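Yeoman Workshop Notes
February — posted by the bench 2 side

We use cookies to remember your settings. By continuing you accept this.

Table shuffle, day two

In at 8:40. Moved the two wood tables before anyone plugged in. Old layout had everybody's back to the partition and one walkway you had to go sideways through. New gap between tables measured, tape on floor, tape already lifting at one corner. Need the better tape from Hosau, not the stuff in the drawer.

Power is still the pain. One strip per table is not enough once the laptops come out. Ordered two more strips and a cord cover, 379 total on the Giltell account, which leaves us OK against the 500 for the room. Keep the reciept in the blue binder pls.

Bags. They end up on the tabletops every time. Want hooks under the long edge, 6 per table to start. Checked the underside — solid enough for short screws, pre-drill. Do NOT use the long ones, they'll come through.

Drinks near laptops, same story as last month. Side shelf idea still stands, somebody draw it up. Glassware should go back to the kitchen at the end of the day, it collects on any flat top.

Yellow panel: leave where it is for now. Tried it closer to the tables and it made the place feel like a waiting room. Banner can stay next to it.

Noise — better than expected with the doorway open. Try it shut tomorrow and compair.

Praltevus people want to keep the rounded-end table for quiet work, one or two at most. Fine by me. Groups go on the other one. 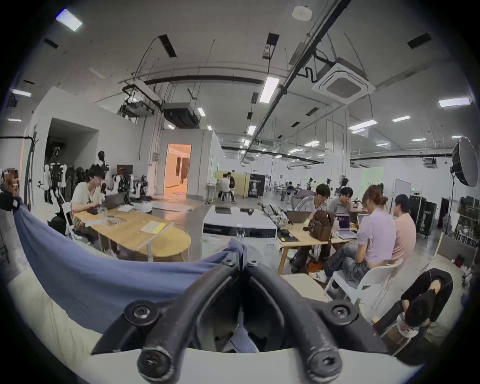
Both tables in use, new layout. Bags on the table again.

To do:
- hooks, 10 mm pilot depth, mark the bit
- re-tape floor
- chairs: a few more for the group table, check storage
- label the strips when they come
- ask about the shelf

Stopped 5:15. Tape holding except that one corner.

Recent entries
Cord covers, which ones to skip
Drawer clear-out, bench 2
Shelf brackets from Hosau
Kitchen glass count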